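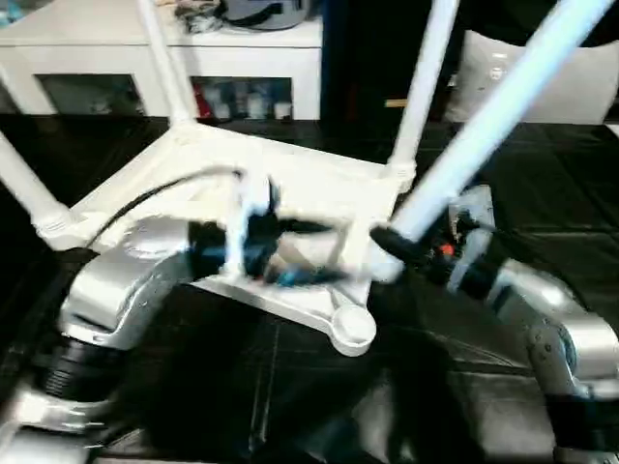
4. Fitting the legs

4.1 Place the seat upside down on a table, with the underside facing up. Cover the table first if its surface scratches easily.

4.2 Remove any loose packing from the hollow of the seat frame. Check the rims and leg joints for cracks. Do not assemble a damaged seat.

4.3 Push each leg into its joint by hand until it stops. Hold the leg near its lower end, next to the seat - pressing on the free end can bend the joint.

NOTE: The legs splay outward when seated correctly. A leg that stands straight up has been turned in its joint. Pull it out, rotate it and refit.

4.4 Hold the seat frame with one hand and try to turn each leg with the other. No leg should move.
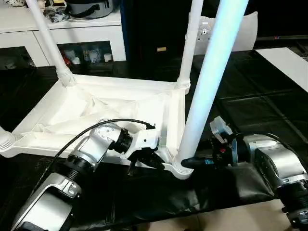 5. Turning the chair over

5.1 Grip the seat by opposite sides of the frame. Do not lift the chair by a single leg.

5.2 Set the chair on a level floor and press down on the middle of the seat with both hands. If it rocks, return to step 4.3.

CAUTION: Do not stand on the Trilolel chair. Maximum load is 82 kg.

5.3 Check the joints again after 5 days of use.

Punham part no. 89-23. Revised 2024-10-16.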